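4. Evaluation of the Rerach Software Package

4.1 Setup

We tested the Rerach package as it is sold, with the default settings and no changes to the controller. The package is a simulation and teleoperation kit for two-armed robots. It comes with a set of household objects, a renderer, a motion retargeting tool, and a task library called Mundumville. The license we used was bought at the standard price through Jekommont, the reseller, and neither company saw the results before submission. All runs used the release dated Jan 19, 2021. A later patch came out in September, but we did not install it, so that every episode would be run on the same version.

Mundumville lists 65 tasks. We picked four that need both a grasp and a piece of furniture that opens: placing a cup in a drawer, taking a cup out of a drawer, closing a drawer with one hand while the other hand holds an object, and moving a cup from one side of a cabinet to the other. Object positions were drawn at random within the limits set by the vendor. Clutter was left on, which means that items not needed for the task may stand close to the target.

Each operator had one hour of practice before recording. Operators saw only the view from the robot's head and were not given a second camera. We asked for 1,000 episodes in total, split evenly across the tasks. An episode was stopped when the task checker reported success, when the time limit ran out, or when the operator gave up.

Figure 3 is taken from an episode of the first task. The left hand holds the yellow cup upright, with the fingers wrapped around one side and the thumb pressed low against the other, near the printed label. The drawer is open and the right hand is empty, with its thumb over the table in front of the drawer handle. The potted plant is on the far side of the hand from the cabinet.
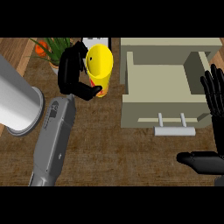 Figure 3. Head view during the cup-in-drawer task, default Rerach renderer. Left hand grasping the cup, right hand free.

4.2 Results

Of the 1,000 episodes, 601 were marked as successful by the built-in checker. Closing the drawer while holding an object had the highest success rate of the four tasks, and taking a cup out of a drawer had the lowest. Most failures in the second case came from the approach. The fingers touched the drawer wall before they were around the cup, and the contact model then pushed the cup away from the hand.

The checker itself was a source of error. Hedvika Jelínek reviewed the recordings by hand and found episodes in which the cup was resting on its side in the drawer and was still scored as placed. The manual says that the cup must be upright. We reported this to the vendor and kept the original scores in the tables, with the corrected scores listed in the appendix.

Grasp stability was good once the thumb was in place. Slips were more common when operators closed the fingers first and moved the thumb after. The retargeting tool has a setting that closes all digits together, following the method of Šindelář, but it is turned off by default and is mentioned only in the release notes.

4.3 Cost and Ease of Use

Installation took less than a day on a standard workstation. The object files are in an open format and loaded into our own tools without conversion. The task files are not, and the export function drops the random seeds, so an exported episode cannot be replayed exactly in other software. Labs that plan to share data should save the seeds separately before export.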